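Lalton now rents its hand-held gripper kit by the month. Each kit comes as a pair, one for each hand, with foam-lined fingers, and Greststead handles repairs. We spent August with a set, working on small drawers and parts organizers. 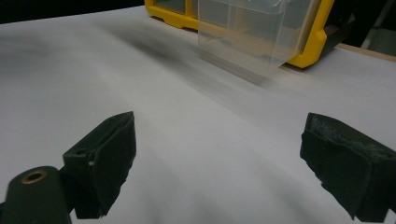
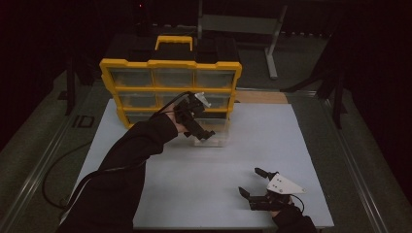
Trinidad Cisternas would still like a lighter grip – her wrists were sore after 37 minutes. Spare pads are sold in packs of four, and rental includes two packs. Orders ship in seven days.

Last updated: August

Comments

Ivana Riquelme: Do the pads fit the older Sosa fingers?

Gudevbridge reader: We go through pads fast. Two packs won't last us.

Related items
Sosa finger sets compared
Renting or buying a gripper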